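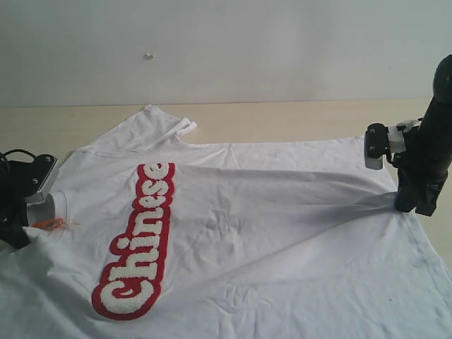

# The weight of a word

A T-shirt is the simplest thing in the wardrobe until somebody puts letters on it. I learned this in my first June in Drarnby, when I shared a flat above a laundry and had one drawer for all my clothes. Plain shirts stayed in their piles for weeks. The ones with words on the chest were always in trouble. They cracked, they curled, they made a hard square in the middle of the fold, and I never knew which side should be up.

The shirts I like most have raised lettering, the fuzzy kind, like a small towel cut in the shape of an alphabet. You find it on old sports jackets and school sweaters, and in the last years it has come down to the ordinary summer tee. One of mine is white, with the word "Chinese" in fat round letters, white as well, and a thick red outline that runs all the way round the word and holds it together. People read it on me in the tram. Some of them smile, and one old man started to speak to me in a language I don't know.

The pleasure of such a shirt is mostly in the hand. The cotton is smooth and thin, then your finger arrives at the red border, and after it comes the soft part. A flat print gives you nothing like this. But the letters are heavier than the cloth that carries them, and from this comes all the difficulty of washing, drying and folding.

At Zasteo, the small shop on the canal side of Drarnby where I buy most of my shirts, they keep 300 lettered tees on open shelves, and every one is folded by hand after a customer has opened it. I asked to spend a morning at the folding table. They agreed, and gave me a pile and a stool, and after ten minutes they took away the stool. It is standing work.

The first thing they teach is to lay the shirt flat and look at it before doing anything. A white shirt is the hardest to read, they told me, as the creases show only like pale grey shadows and you can miss one which will stay for the whole week. You take it near the collar and at the opposite part, and you pull gently, so that the body opens but the neck doesn't become wider. Then you smooth from the letters outwards. Never across them. If you push the palm over a raised word, the cloth beneath makes small waves and the word sits on top of them like a boat.

The sleeves come next. A short sleeve likes to fold back on itself at the shoulder seam, and a beginner, like me, will fold the body over it and close the mistake inside. You feel it afterwards as a lump. At Zasteo they put one finger in the sleeve and draw it out to the hem, very quickly, and it lies down.

Then there is the matter of the fold line. When the word goes across the chest, you fold the two sides behind and the word is your front. When it climbs up one side of the shirt, as it does on mine, you have to choose. I was shown to turn the plain side under first and to keep the whole length of the word in one panel, even if the packet is then a little wider than its neighbours. A fold through the middle of a letter leaves a line in the fuzzy surface, and steam takes it out only partly.

Loose threads are a small science too. Every table I have seen where clothes are handled has some bits of thread on it, in colours which belong to no garment in the room. You pick them off before folding, or they travel. I found a green one from Zasteo in my bread bag.

For the washing I follow the advice of Bolger, a repair workshop in Drildale which sews fallen letters back on jackets and shirts. Last year they mended 233 pieces, and they say that most of the damage starts in the dryer. Turn the shirt inside out. Wash it cool. Shake it once, hard, while it is still damp, and dry it lying on a towel - a hanger lets the heavy word pull one shoulder down. If you must iron, do it from the inside with a cloth between.

My own record, after the morning at the shop, is 60 seconds for one shirt. The people there don't measure.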